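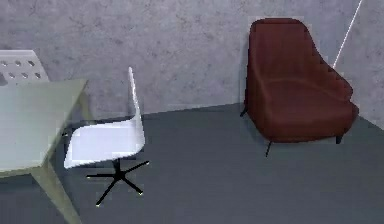
Week 7: Reading a small museum

Hello again, and thanks for all the essays on city walls (I'm still marking, be patient). This week we move indoors. By the end of the session I'd like you to be able to walk into a local museum in a town you've never visited and work out what sort of place it is, who it was set up for and what it would rather you didn't ask.

Our main case is the Ilteneck Town Museum, with the Vorum Salt House as a comparison. Ilteneck is the bigger of the two, though that isn't saying much. It has 32 display cases on two floors, and most travellers give it an hour before their bus leaves. I went the first time purely to get out of the rain and ended up staying until they switched the lights off!

Start with the route. At Ilteneck you're sent upstairs first, to the river trade and the old ferry tolls, and you only meet the prehistoric pottery on your way out. It feels back to front, and I spent ages assuming it was a mistake. Ratree Ongart, who wrote the visitor guide in your reading pack, argues that the town has always thought of itself as a port before anything else, so the port gets the best floor. I think she's right about that, but less so about the pottery, which she more or less ignores.

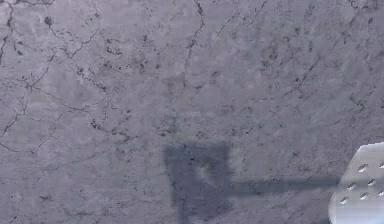
Then look at the labels. The older ones give you a find spot and a material and leave you to it. The newer ones tell stories – sometimes lovely ones, sometimes rather thin – and you can often guess when a room was last redone just from how long the sentences are. Vorum still has nearly all its old labels, typed, with the odd correction in ink. I'm very fond of them, but I wouldn't want to bring a bored eight-year-old.

The third thing is what's been borrowed or copied. The Chareonsuk bell at Ilteneck is a cast, and the label does say so, in small letters at the bottom. The original hangs in the temple it was made for, two valleys away. 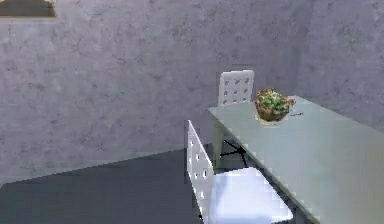
Does a copy make a museum less worth visiting?

It depends what you came for. If you want the tool marks and the wear, a cast will let you down, but for size, shape and how the thing would have filled a doorway it does the job very well.

For next week

Read chapter 2 of Ongart and the short Hikeck leaflet on the salt road. Then pick any local museum you know and write a page on its route: where you're sent first, and what you reach when your feet already hurt. Sketch maps are welcome, however wobbly. Hand it in before 2 p.m. please, in the tray outside my office.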